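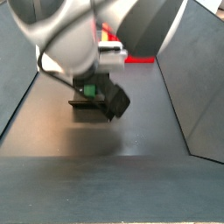

okay robotics club thread, because a few of you asked what I've been doing in the uni workshop until 9 at night since September

short version: our team is called Treltetti, there's a bin, there's an arm, and the arm has to get things out of the bin. that's the whole comp. it has eaten my semester

longer version. the comp is the Stitavari, it's student teams only, and every team gets the same brief. grey bin, mixed objects, you get 15 minutes and the arm has to do the lot on its own. no touching the keyboard once the clock starts (I have been told to sit on my hands)

scoring is out of 100. points for every object lifted clean, points off if you bump a wall, and a big whack off if you drop something outside the bin. our best practice run so far is one I'm not ready to post publicly lol

the flat things are the worst!! anything chunky, no dramas, the gripper comes down, fingers close, off we go. but a thin flat plate lying on a flat floor? there's nothing to grab. you have to come in low and sneak a finger under the edge, and if you're a couple of millimetres out you're just pushing it round the bin like a toddler with peas

we call the low approach "the Surer" after the pub where we worked it out on the back of a menu. it's in the code comments now. future students, I'm sorry

cable stuff, for the person who asked in my replies – yes you really do need to leave a decent loop in it. we had ours pulled in tight and neat and it looked gorgeous, and then the wrist rotated all the way round and the plug popped straight out mid-run. leave the slack. ugly and working wins

also the walls. the bin has sloped bits and the arm is a big unit, so half our planning code is about where the elbow goes and not the gripper at all. I did not sign up to think about elbows this much

budget: the club gave us $1,880 for the year and I reckon a good chunk of that has gone on finger pads. we've tried soft ones, grippy ones, ones we cut out of a bike tube. the bike tube ones were brilliant for an arvo and then started to peel

speed is the fun argument at the moment. half the team wants it flat out, the other half (me) would like it to slow down before it gets near the floor. we've compromised on fast in the middle, gentle at both ends, and everyone's a bit cranky about it

logged pick number 105 with the new settings tonight and I ate a celebratory servo pie on the workshop steps. very glamorous field, engineering

next job is the wipe-down, there's always little white specks on the floor of the bin and I'm convinced they mess with the depth readings. the others think I'm being precious. I've got a microfibre cloth and a grudge

if you're a first year at Tran campus and any of this sounds good, come along! you don't need to know how to code, I'd only done one Python unit when I joined. we're in the workshop from 5 most evenings, bring a jumper, the heater's cactus

will post the next practice score. if it's a good one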